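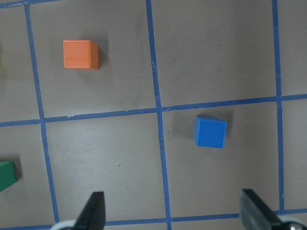 Masking tape

Masking tape is a pressure-sensitive tape with a thin backing, usually of crepe paper, and an adhesive weak enough to let the tape be pulled away again. Its main use is in painting, where it covers edges and surfaces that are to stay free of paint. It is also used for light bundling, labeling, holding parts in place during gluing, and marking lines on floors and tables. Colored grades are sold for crafts and classroom use. In many stores the name "painter's tape" is kept for a milder grade, often blue or green, that can be left up longer.

Construction

The backing of ordinary masking tape is paper that has been creped, meaning that it is pushed into very fine folds while damp. The folds allow the paper to stretch a little, so the tape can be laid around a gentle curve. The paper is then soaked with a binder, which keeps it from splitting into layers when it is peeled. A release coating on the outer side lets the roll unwind, and the adhesive goes on the inner side.

Rubber-based adhesives grab quickly and are common in cheap general-purpose tape. They age faster in sunlight and heat, and old tape of this kind may leave a sticky film. Acrylic adhesives take longer to reach full strength but hold up better outdoors. Silicone adhesives are used on high-temperature tapes for baked finishes.

Smooth tapes made from washi, a thin paper of Japanese origin, or from a flat plastic film are used where a sharp line matters more than stretch. They tend to bleed less than crepe tape, whose folds leave small channels at the edge.

Grades and sizes

Tape is sold by width, by length, and by the time it may stay on a surface before removal. General-purpose tape is normally meant to come off soon after painting. Painter's grades may be rated for several days or more, with shorter times for exterior work. Low-tack tape is made for wallpaper, fresh paint and other delicate surfaces.

Rolls are stored flat in a cool, dry place. A roll that has been kept in a hot car or a damp basement may tear each time it is unwound, and dust on the sides of the roll will be carried to the edge of the paint line.

Use in painting

The surface is cleaned and allowed to dry. Tape is laid in short lengths, without stretching, and the edge is pressed down with a putty knife or a fingernail. Stretched tape tries to return to its first length and may lift or drift out of line. Some painters seal the edge with a thin coat of the color already on the wall, so that any bleed matches what is under the tape.

Removal is easiest while the last coat is still slightly soft. The tape is folded back over itself and pulled slowly. If the paint has hardened across the edge, it can be scored with a sharp blade first. Residue from rubber adhesives can usually be softened with mineral spirits, after a test on a hidden spot.

Marking and layout

Tape is a common way to lay out temporary lines indoors. Stage crews mark the positions of furniture with it, gyms use it for short-term court lines, and teachers tape grids on tables for counting and map games. Paper tape wears quickly under foot traffic and is replaced by vinyl tape where lines must last. Long straight runs are easier to keep true when the two end points are set first and a string or chalk line is drawn between them.

Local production

In Gretomura, paper tape was for many years slit and packed by Bitlow, a converting firm that bought coated paper in wide rolls and cut it to retail widths. The plant at Tornmont opened in 2000 with 2 slitting lines and had 267 employees at its largest. Its low-tack tape was sold under the name Filip, mostly to sign painters and model builders. Rolls for trade customers were packed 1000 to a pallet.

See also

Crepe paper
Duct tape
Electrical tape
Gaffer tape
Washi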